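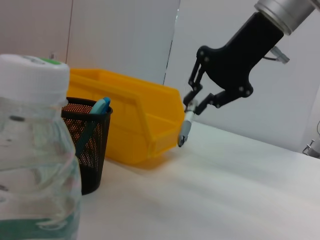 Poste de rangement, atelier de Flutville : la pince tient un marqueur à côté du bac jaune.

Projet Polari -- rapport d'avancement à l'attention de la fondation Hamham
Volet équipement et prévisions d'achat
Rédaction : Paraschiva Radu, coordination technique
25 décembre 2019

1. Où nous en sommes

La date de ce rapport s'explique par votre échéancier, qui prévoit une remise « avant la fin de l'année civile », et par le fournisseur Gashi, qui a envoyé son devis révisé hier en fin d'après-midi avec ses meilleurs vœux. Les vœux étaient gratuits. Le reste est détaillé en section 3.

Depuis le rapport de juillet, le poste de rangement fonctionne tous les jours ouvrables. Le bras saisit des fournitures de bureau et les dépose soit dans le pot à crayons en treillis, soit dans le bac à bec. Nous avions promis des fournitures de bureau parce qu'elles ne coûtent presque rien, et cette prévision budgétaire est à ce jour la seule que nous ayons tenue au centime près.

Au second semestre, nous avons enregistré 718 essais de prise et de dépose. L'objectif inscrit dans la convention était plus modeste, et nous vous saurions gré de ne pas le relever rétroactivement. Les marqueurs à gros corps ne posent plus de difficulté particulière. Les stylos fins restent capricieux, surtout quand ils sont déjà plusieurs dans le pot. Les objets souples ou pendants (lanières, cordons) ne sont pas au programme de cette année et nous les traitons comme des obstacles.

2. Dépenses engagées

Le matériel du poste est payé, à l'exception du second jeu de doigts articulés, livré mais facturé deux fois. La comptabilité a réglé la première facture et conserve la seconde dans un dossier à part, où elle ne gêne personne.

Trois lignes ont dépassé la prévision :

Câbles et connecteurs. Le câble du poignet travaille à chaque rotation et nous en avons changé quatre depuis juillet. Prix unitaire modique, frais de port nettement moins. Nous commandons désormais par lots, ce que le magasinier de Flutville nous recommandait depuis le premier.

Fixations de table. Les serre-joints d'origine marquaient le plateau. Le bailleur l'a remarqué avant nous.

Formation. Deux personnes devaient suivre la session de Gashi, une seule y est allée, les deux places ont été facturées. Nous avons obtenu un avoir valable sur une prochaine session, laquelle n'est pas encore programmée.

En sens inverse, la ligne « consommables » est largement sous-utilisée. Un bac de rangement s'use peu. Nous demandons en section 5 l'autorisation de transférer le reliquat.

3. Le second poste : acheter, louer ou attendre

La convention prévoit l'ouverture d'un second poste dans l'année qui vient. Nous avons étudié trois options.

Option A, achat d'un ensemble identique. C'est la plus simple à défendre : mêmes pièces de rechange, mêmes réglages, mêmes défauts, que nous connaissons par leur prénom. Le devis révisé inclut une extension de garantie qui couvre le bras et la commande, mais exclut les doigts, le câble du poignet et « toute pièce en mouvement soumise à usure ». Nous avons demandé par écrit quelles pièces d'un bras robotisé ne sont pas en mouvement. La réponse est attendue en janvier.

Option B, location sur douze mois. Le loyer est raisonnable et l'entretien compris. En revanche, toute modification de la pince est interdite, alors que la convention nous finance précisément pour modifier la pince. Le commercial s'est dit prêt à « trouver une souplesse » -- sans la chiffrer.

Option C, report. Nous gardons un seul poste et achetons uniquement des doigts de rechange, des câbles et une seconde commande d'occasion. Cette option coûte le moins cher et retarde les essais comparatifs, qui sont, relisez l'annexe, la raison d'être du second poste.

Notre préférence va à l'option A, à condition que l'extension de garantie soit retirée du devis. Elle représente une somme appréciable pour assurer les éléments qui ne nous sont encore jamais tombés en panne.

4. Place, courant et autres oublis

Un poste supplémentaire suppose une table supplémentaire. La prévision initiale n'en mentionnait aucune, et j'en porte la responsabilité : j'avais compté celle de la salle de réunion, à laquelle la direction s'est révélée attachée. Il faut un plateau de 160 centimètres, clair de préférence, pour conserver des conditions voisines de celles du premier poste.

Les cloisons existantes suffisent. Le circuit électrique, non : l'électricien demande une ligne séparée. Son devis s'élève à 237 euros hors taxes et c'est le document le plus lisible de tout le dossier.

Délai annoncé par Gashi pour le bras : dix semaines à compter de la commande. Pour le premier, dix semaines en avaient duré quinze. Notre calendrier retient quinze, et nous serons ravis d'avoir eu tort.

5. Ce que nous vous demandons

Votre accord de principe sur l'option A, hors extension de garantie.

Le transfert du reliquat « consommables » vers la ligne « câbles et connecteurs ».

L'ajout au budget de la table et de la ligne électrique, toutes deux absentes de la version signée.

Une confirmation du format attendu pour le prochain rapport. Le modèle reçu en juillet comporte deux sections numérotées 6 et nous avons rempli les deux, par prudence.

6. Prochaines étapes

Reprise des essais dès la réouverture de l'atelier, en commençant par les stylos fins. Nous comparerons les deux jeux de doigts sur les mêmes objets, sans changer le réglage de force entre les séries -- c'est ce changement qui avait rendu inutilisables les premiers résultats de juillet. Le tableau complet des essais et les factures acquittées suivent par courrier séparé, la plateforme de dépôt refusant les fichiers dont le nom comporte un accent.

La commande du bras pourra partir dans la semaine suivant votre accord. Le devis de Gashi est valable trente jours et, d'après la ligne en petits caractères au bas de la dernière page, ces trente jours ont commencé avant son envoi.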